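27 Sep 2020

Dumberg account book, continued from the May notes.

Spine is off. The old lining came away in two long strips at the head and then refused to move below the third tape, so I put on a poultice of thin wheat paste and left it under polythene for an hour before going in with the bone folder. Animal glue underneath, dark and brittle, with a grey mull over it that may be a later repair. Kept a piece of the mull in the envelope at the back of this notebook, and a bit of the glue in the same envelope, wrapped.

Collation checked twice. 497 leaves, same as the May figure. The pencil foliation jumps from 203 to 205, and I had us down as missing a leaf. We aren't. The text runs straight on across the jump and the sewing is undisturbed, so whoever numbered it skipped 204. I have corrected the entry on the job sheet, which still said "f. 204 wanting". If anyone has already told the owners it is missing, please tell them again.

Leaf height is 236 mm in the middle of the book. The first gathering is shorter at the tail, trimmed unevenly, probably when the endpapers were replaced. I won't try to even it up.

Paste. Made two batches, both from the Posetti starch. Batch A was cooked in the double pan and stirred the whole time, batch B in the small saucepan straight on the ring. B caught on the bottom and has brown flecks even after sieving. It is labelled NOT FOR BOOKS and is on the lower shelf if anyone wants it for making up boxes. A went through the sieve twice and is in the fridge, date on the lid. It should be thinned before use on the repair tissue, as at full strength it cockles the thinner leaves at the edges. Tried it on scrap first: one part paste to two of water held well, one to three let go when I bent the joint.

Benches. The long one is still taken up by the Nugroho maps under weights and they are not to be moved until the humidity settles. Everything else goes on the cloth.
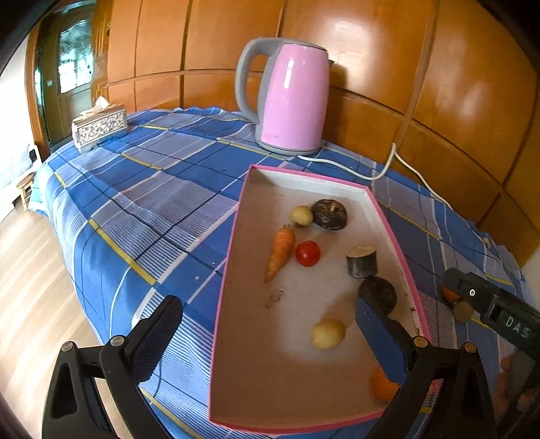
Blue plaid cloth down.

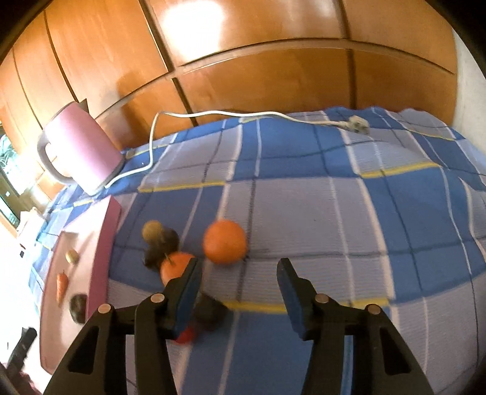

Tissue repairs. Did the first gathering and most of the second. The tears are nearly all at the fore-edge, short, and come together well without overlap. Two of them run into the ruled columns, and the red ruling is not safe. I tested it with a damp swab at the foot of f. 6 and it bled straight away. The black ink is fine. So: no wet paste over red lines anywhere in the book. I used the pre-coated tissue there, reactivated with alcohol, and it took on the second attempt. The first lifted at one end because I had not waited for the alcohol to go off before putting the blotter on.

Lodar press. The left-hand screw is binding again, about a turn before full pressure. I took it down, brushed out the thread and put a smear of wax on it. Better, though it still wants help over the last quarter turn. Please don't use a bar on it. If it needs more pressure than you can give by hand then the job should go in the standing press.

Sewing. Decided to keep the three original tapes where they sit and sew new linen alongside. The old tapes are sound in the middle and rotten at the joints. Two out of the first ten gatherings have broken thread at the kettle stitch and the rest will probably follow once the book is opened. I would sooner resew the lot than patch, but that is a bigger job than the one quoted for, so I have left it until the estimate has been looked at. Thread sample is pinned to the job sheet. The 18/3 is too thick and gave too much swell on the dummy, try 25/3.

Boards. Front is split at the lower corner and soft. Back is fine. The leather on the front is powdering badly, and it gets on everything, so wash hands between handling the boards and handling the leaves. I wrapped both in tissue and they are in the plan chest, second drawer down, on top of the marbled offcuts.

To do next:
Finish second gathering, then on to the third.
Check red ruling again further in, it may be a different ink after the change of hand.
Order blotter, we are down to the last few large sheets.
Ask about the estimate before any thread is cut.
Look at the loose receipt found between ff. 88 and 89. It is in a polyester sleeve with the job sheet, position noted in pencil on the sleeve. It should go back in the same place.

Dehumidifier emptied. Fridge is on its lowest setting, leave it there or the paste freezes at the back.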